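4.2 Rehearsing the doors in simulation

The workshop at Pikolham has one entrance wide enough for the robot, and it is a pair of double doors. Every task we had planned began on the wrong side of them. We therefore spent January on doors, having told our funders we would spend it on tidying up.

The robot was put together on two benches and, for a regrettable week, a kitchen floor. Its two arms came from different sources and share little beyond a mains socket. The left, a Trekport, is slender and polite. The right, a Buvitz, is stronger and was bought by Ezequiel Beltrán at a price that should have made us ask questions. Neither maker supplied a model of its arm that agreed with the arm, so joint limits were measured by hand and typed in, twice in the case of the wrist.

Early trials on the real doors were stopped after the Buvitz arm took a handle off. It did this smoothly and within its force limits, and the log recorded a success. We refitted the handle, changed the definition of success, and moved the work into the Ghasemi simulator, where joinery is free.

Each simulated trial starts with the robot facing closed doors at the end of a narrow room. The policy receives the view from the head camera and the joint positions of both arms, and nothing else. It is not told which leaf opens first. Neither are visitors to the workshop, and most of them manage. Wall colours, door finish, clutter and camera tilt are redrawn between trials. The tilt matters more than we expected: on the real machine the head sags on its bracket over an afternoon, and a policy trained on a level view begins to reach for the skirting board. We could have bought a better bracket – this was raised at several meetings – but varying the tilt cost only computer time. Figure 3 gives the robot's own view of one of the more heavily tilted rooms.
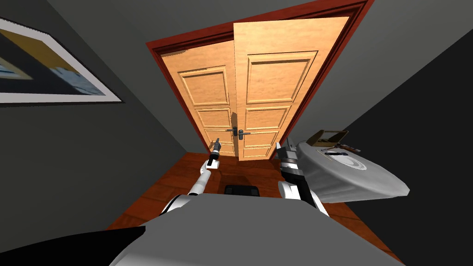

Figure 3. Simulated double-door room under strong camera tilt. Both grippers are held slightly below the level of the lever handles.

We ran 3574 trials in all and kept 400 rooms aside for testing. In the test rooms the policy opened at least one leaf in 302 cases. Of the failures, 56 were cases in which both grippers went for the same handle and stayed there, each waiting for the other to give way. A simple rule giving priority to the left arm removed most of these deadlocks when we replayed the same rooms, at the cost of making the robot slower and, in the view of one author, visibly resentful.

We did not model the draught excluder fitted to the real doors. Its effect is taken up in Section 5.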